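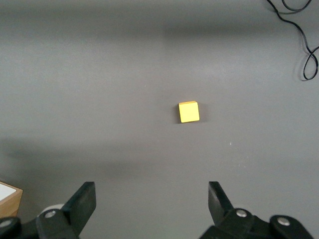

Figure 4. Small yellow cube on the matte grey tabletop, with a loose black cable to the upper right.

4. Surface, object and surroundings

4.1 The tabletop

The Susura trials used one worktop throughout. It is grey, matte and free of printed pattern, with a fine mottling that shows at close range (Figure 4). Earlier work at the Trernaneck site had been done on a white laminate, and there the main difficulty was glare: the brightest part of the surface shifted with the height of the viewer, and pale objects lost one or more edges against it. A mid-grey surface gives up some overall brightness in exchange for a more stable edge. For a saturated yellow object the exchange is a good one, as the difference in both lightness and hue is large.

Matte does not mean uniform. The tabletop in Figure 4 is brightest in the area around the cube and darker in a band at the top, and a broad soft shadow lies across the lower middle part, heaviest to the left. Differences of this kind were left in place. A household table or a packing bench is seldom lit evenly, and results obtained on an evenly lit sheet would be of little use to the furniture trade, for which the recommendations in Section 7 are written.

The worktop was wiped with a dry cloth at the start of each session and was not wiped again until the end. Small pale flecks were therefore tolerated. Two are visible in Figure 4, one to the lower right of the cube and a fainter one to its upper left. We return to these in 4.4, where they account for a small share of the coding errors.

4.2 The cube

The cube was chosen as the simplest object in the Sudon set of small household and play items. It has flat faces and slightly softened corners. The softening matters for measurement: a sharp corner can be marked as a point, while a rounded one has to be estimated from the two edges that run into it. Coders were told to extend both edges by eye and mark the place where they would meet.

Three visual cues bear on whether an observer judges a small block to be resting flat. The first is the contact shadow, in Figure 4 a soft grey area along the left edge of the cube. The second is any visible side face; a thin strip of warmer orange-yellow along the upper edge of the top face does this work here. The third is the evenness of the top face itself. A tilted block usually shows a clear gradient from one edge to the other, and the slight change from a lighter upper left to a deeper lower right falls well within what we recorded for blocks known to be lying flat.

Of the three, the contact shadow was the strongest. When it was masked, coders took longer and disagreed more often about whether the block was touching the table, even where the side face was still clear. Masking the side face alone had little effect. This agrees with the pilot work carried out for the Rajput storage range in April, although the pilot used larger blocks and a paler worktop.

Orientation was recorded in coarse steps. A slight rotation such as that in Figure 4 was entered as "near square", and no attempt was made to recover the exact angle from a single view.

4.3 Storage and loose items 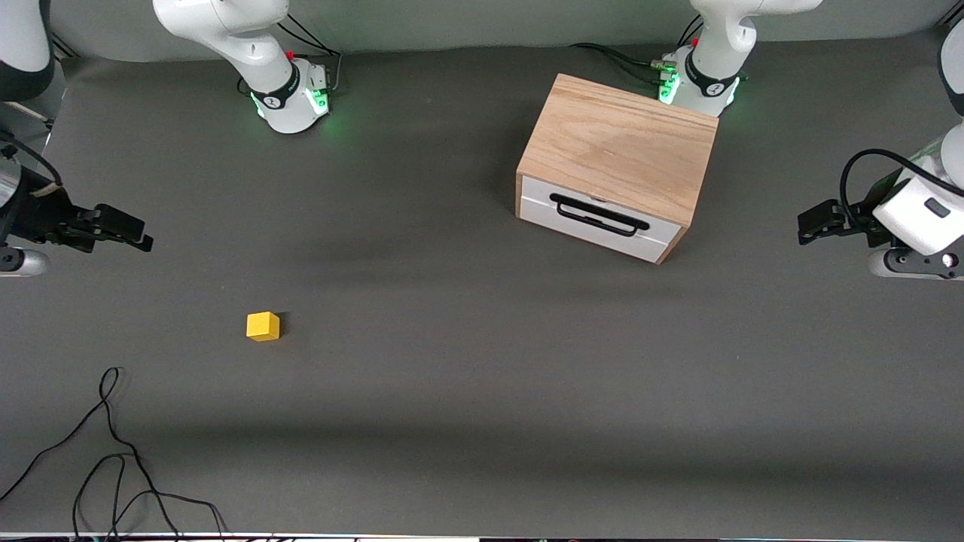 Storage in the Susura trials was provided by a wooden box with a drawer. A drawer differs from an open tray in two respects that affect tidying. It has a state, open or closed, which must be known before an item can be put away, and its front needs clear space on the table to travel into. The second point is easily missed in layout drawings, where the box is shown closed and its footprint is taken as fixed. We therefore define two footprints for each storage item: the closed footprint, and the working footprint, which includes the full travel of the drawer.

Loose items on the worktop were classed as compact or trailing. A cube is compact; it occupies much the same area whichever way it is turned. A cable is trailing. It covers very little of the table, yet a single loop can make a much larger area awkward to use, and its position is hard to state in a word or two. For trailing items we recorded the outline of the region enclosed by the loops as well as the line of the item itself. Where a strand doubled back, as the black cable does near the top of Figure 4, both strands were traced.

Black cable on a grey top raises a further difficulty. The cable casts a faint dark shadow beside itself, close in tone to the cable, so that the two can be read as one thicker line. The glint on the glossy covering is the more dependable guide — it lies on the cable and never on its shadow. Coders were instructed to follow the glint where one was present and to mark the remaining stretches as uncertain.

4.4 Coding and agreement

The full set comprises 2,836 coded views, of which 1,314 include at least one trailing item. A further 19 views were set aside before coding because the object of interest was hidden. Sixty views were drawn at random and coded a second time to check consistency; these 60 were returned to the coders without any indication that they were repeats.

Agreement on the location of compact items was high in every lighting condition. Agreement on trailing items was lower and depended mainly on how much of the item left the view. A loop that runs out at one side and does not return gives the coder no end point, and some coders closed the region along the border while others left it open. The instructions, last revised on 11/11/2018, now require it to be left open.

Specks on the surface were occasionally marked as objects. Almost all such errors came from the early part of the coding, and they became rare once a minimum size had been set. We did not remove them by retouching the views, as a change to the surface near an object can also alter the apparent edge of its shadow.

Drawer state was coded separately, by coders who had not worked on the loose items, and is reported with the working footprints in Section 5.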